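About Tunasis

Tunasis gathers and prepares examples of handling tasks for learning systems. Our clients are laboratories and manufacturers who wish to teach robot arms to pick up, turn, sort and put down everyday objects, and who need a dependable body of recorded work from which such a system can learn. The company is based in Plesedcombe, where all recording takes place under one roof.

The company was founded by Ghislain Turcotte, who remains its director. The first set of examples was made for a single client and covered one task, the stacking of cups. Its reception persuaded the founder that there was a need for a workshop devoted wholly to this kind of work. Tunasis has since grown into a permanent staff of operators, reviewers and engineers.

Our work

An example, as we use the word, is one complete attempt at a task, recorded from start to finish. A trained operator guides the arm through the task while the cameras record the movement from several positions, including one at the wrist. The positions of the joints and the opening of the gripper are stored alongside the pictures, so that each moment of the recording can be matched to what the arm was doing.

Every task is set out in writing before recording begins. The task sheet states the objects to be used, the area in which they may be placed and the point at which the attempt is considered complete. Starting positions are varied from one attempt to the next according to a plan drawn up by the engineering staff.

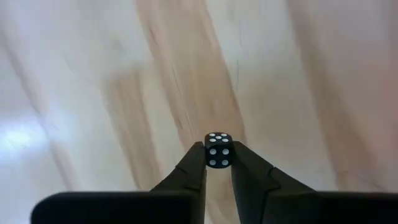
Small objects receive particular attention in our programme. A gripper that closes a few millimetres to one side may push such an object away or turn it as it lifts, and a learning system must be shown many careful approaches from many directions before it can be expected to manage alone. Attempts in which the operator misses and tries again are retained and marked as such, as several of our clients have asked for them.

Our collections

The Morow collection is our principal body of work. It contains 2157 reviewed examples of picking, placing and sorting small objects on a tabletop, divided into 208 written tasks. It is issued to clients with the full task sheets and the notes of the reviewers.

The Amarasinghe collection is smaller and is devoted to tasks in which two arms share the work. It was begun at the request of a university partner and now covers 89 tasks, with further recording planned for June.

Review and quality

No example is released until it has been viewed in full by two members of staff, neither of whom took part in recording it. Reviewers confirm that the written description agrees with what was done, that all camera views are complete and that the start and end of the attempt have been correctly marked. Examples that do not meet the standard are returned to the recording team with a written note. A review meeting is held each Thursday, at which disputed cases are settled and changes to the task sheets are agreed.

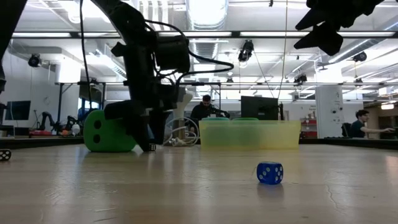 Dice of several sizes on the tabletop at Plesedcombe.

Our people

Operators join Tunasis from a wide range of backgrounds, including watch repair, dental technology and stage lighting. Previous experience with robots is not required. New operators follow a course of supervised practice before their recordings are put forward for review, and all operators alternate between recording and other duties during the working day.

Working with us

Tunasis accepts commissions for new collections and for additions to those already in existence. Clients are invited to discuss their requirements with the engineering staff before a task list is prepared, and a short trial set is normally supplied for approval before full recording begins. Visits to the workshop may be arranged by appointment through the Plesedcombe office.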